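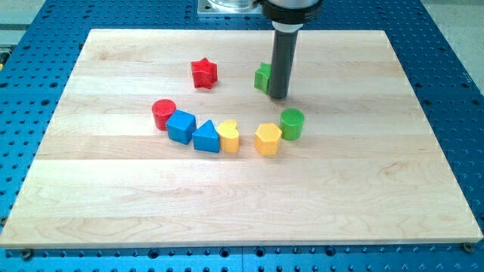
I've had the Lavoline bench plate on my garage workbench since April, and I keep getting messages about it from people who saw it in my build thread, so I'm putting my thoughts in one place. Short version: I like it a lot, I'd buy it again, and I have a few gripes.

If you haven't come across it, the Lavoline is a perforated steel top that goes over a bench you already have. It's sold in sections, so you order as many as your space needs, and you bolt your arm and everything else down through the holes. Mine cost 700 dollars for the set with shipping. The other one on my list was the Orlandini, which was 900 and only came in gray. I'm not going to pretend the color had nothing to do with it!

Before this I had my arm clamped to an old door. Don't laugh, it worked for a whole winter. But every time the arm stopped short the door would flex a tiny bit, and over an evening all my taught positions would creep off to one side. I'd get through a dozen good pushes and then the finger would come down beside the block and poke the wood. Very annoying when you've been blaming your own code for it.

With the Lavoline that has gone away. I teach the positions once, go have dinner, come back, run the same thing, and the finger comes down where I left it. I checked it every evening for the first couple of weeks because I didn't believe it, and then I got bored and stopped checking.

My project is a pushing setup. Single round finger on the end of the arm, a bunch of little plastic blocks (stars, hearts, cylinders, cubes and so on), and the arm shoves them into groups and lines. I wanted wood under the blocks because they slide nicely on it and because bare perforated steel would be hopeless for this, a block corner will find a hole every single time. So I got a maple board, put bolts in by the front corners, and that was the work surface done. Took me one Wednesday night, and most of that was sanding.

Okay, the gripes.

The hardware pack is stingy. You get enough bolts for the arm base and maybe one other thing, and then you're off to buy more. I ended up with a box of the Virkura ones, 70 in a box, and they fit fine. The heads are dark and they sit nice and low, so I don't catch my sleeve on them.

The seams between sections need some patience. Mine didn't line up at first, one plate sat a hair proud of its neighbor, and I had to loosen the whole row and shim it with a bit of soda can. After that it was flat enough that the board doesn't rock. The instructions cover this in one sentence and a drawing the size of a stamp.

It's heavy. I carried the sections in from the driveway one at a time and was sorry I hadn't asked for help. And small things fall through the holes! Washers, mostly. I've slid a baking tray underneath and I empty it when I remember.

The finish I was worried about, and I shouldn't have been. I've dragged the arm base over it more than once and dropped a wrench on it, and there's one scratch near the back that I have to hunt for.

A couple of people asked about the Lasetti plates, the aluminum ones. I borrowed a piece for a weekend. It's much lighter and the holes are nicely cut, but the section I had rang like a bell every time the arm moved fast, and at 212 dollars for one section I'd have spent more than I did on the Lavoline to cover the same bench. If you have a small arm and need to pack everything away at night, it could be the better pick for you. Mine never moves, so I went for the weight.

I'm ordering two more sections for the left side of the bench, where I want to put a second board. Four and a half stars from me, with the half star lost on those bolts.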